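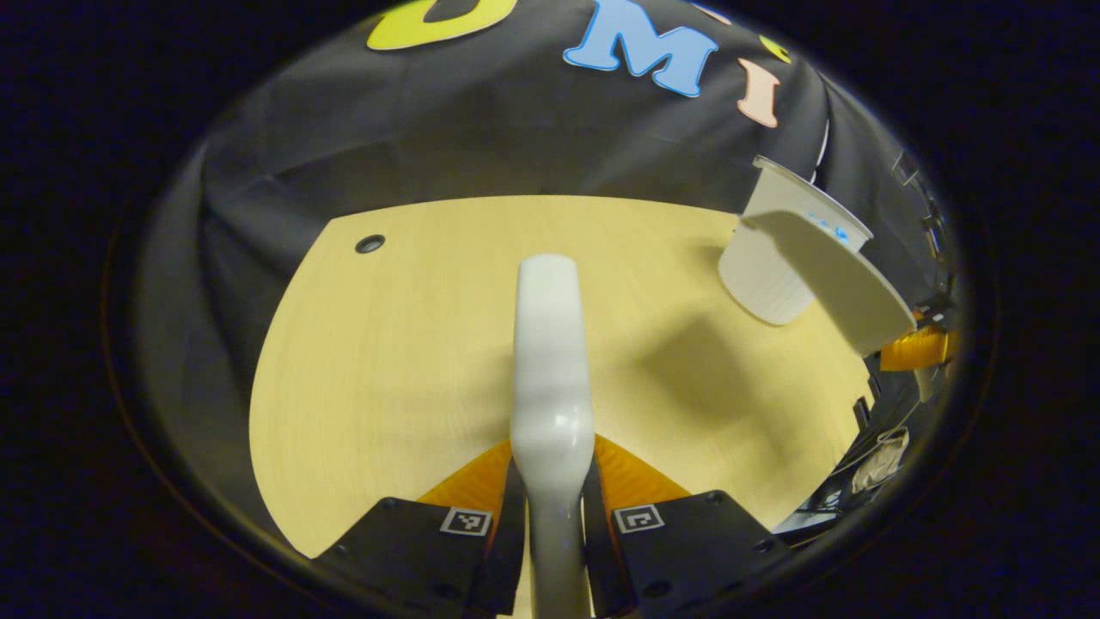

*Fig. 4. Light wooden tabletop with black fabric behind it*

## Adding a table to the floor plan

Hestmont Reservations opens with a blank dining room. Add tables before you take bookings.

1. Open **Settings > Floor Plan** and tap **Add Table**.
2. Enter a table name of up to 16 characters.
3. Set the number of seats. The default is 4.
4. Drag the table into position and tap **Save**.

**Note:** Each dining room holds up to 50 tables. For larger restaurants, create a second room under **Rooms**.

**Caution:** Deleting a table also deletes its future bookings. Move them to another table first.

To link the bar, repeat steps 1 to 4 and choose **Counter** as the type.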